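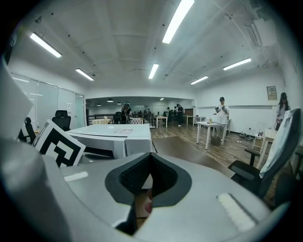
Anika Kapoor wrote to tell me my last checklist was no use to her at all, as it started with backups and her phone had given up on backups months ago because the storage was full. Fair point! So this is the second go at it, with storage moved up to the top and my own comments left in after each line.

Home | Phones | Updates | How-to | Contact

Reading time: 2 minutes

Before you install a big system update

[ ] Free space checked
I like to see at least 6 GB free before I start. My old Killura had less than that in May and the download just sat there, no error, nothing. Old videos are the first to go on mine, then podcasts I am never going to finish (sorry, podcasts).

[ ] Backup done, and opened
Open it, please. Look for one photo and one contact by name. Leandro Quezada had backups switched on for ages, but they were going to an account he couldn't get into any more, and we spent a very long evening on the recovery page.

[ ] Battery at 68 per cent or more, charger plugged in
Yes, it's an odd number. It's what mine was showing the first time an update went through without a hitch and I've stuck with it ever since. Charge to 100 if you'd rather -- your phone will be perfectly happy.

[ ] Screen lock code known
The actual code, I mean. After the restart most phones won't take a fingerprint until you've typed it in once.

[ ] Battery not swollen
Lay the phone face up on a flat table and see if it rocks, and look along the sides for the screen lifting. If it does either, stop here and take it to a repair shop. Don't charge it and don't press on it.

[ ] Login app moved or backup codes printed
I skipped this on the Grudholm and got locked out of my email. Never again.

[ ] Work and bank apps checked
Heike Gerlach's work calendar refused to open on the new version for up to 2 weeks, so have a look at the app's own help page before you jump.

[ ] Wi-Fi on, mobile data off
Mine is a small data plan. If yours is huge, tick it and move on.

After the restart

[ ] Make a call, send a text, take a photo
[ ] Alarm still set
Mine wasn't!
[ ] App permissions looked over
Location and microphone are the two I go through properly. The Zervas had switched a couple back on, which I wasn't pleased about.
[ ] Phone cool again after an hour or so
A bit of warmth while it sorts itself out is normal. Too hot to hold is something else, so turn it off and let it be.

I'm doing the Barner tablet next and will add whatever goes wrong with that one.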